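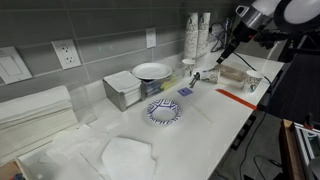
Paper cups, napkins and a paper bowl on a shared break room counter.

The Case for Keeping the Paper Cups

The proposal before the Tokemus building association would end the purchase of disposable cups, bowls and plates for its shared break rooms by the end of April. Its supporters point to last year's order of 3,947 paper cups and ask why adults cannot bring a mug to work. The question is fair, and it deserves a better answer than habit.

A shared counter serves people who do not share a schedule. Our floor has 62 regular occupants and one small sink. When Nastel, on the second floor, changed to ceramic mugs, 28 of them were bought and a washing rota was posted. Within five weeks the rota had lapsed, and the sink was full by ten in the morning. Montserrat Tovar, who manages that office, has since returned to paper for visitors and kept the mugs for staff.

That arrangement should be adopted here. Cups stacked upside down beside the wall, napkins in a holder and packets sorted in a tray allow a guest to help himself without opening a cabinet or asking whose mug is whose. Such order is modest, but it is a form of hospitality, and a drawer of mismatched china does not replace it.

Leobardo Bañuelos has argued that any exception will swallow the rule. The association can meet his concern by setting a yearly limit on cup orders and publishing the count each April. A limit can be lowered as habits change. A ban would simply move the buying to individual tenants, where no count would be kept at all.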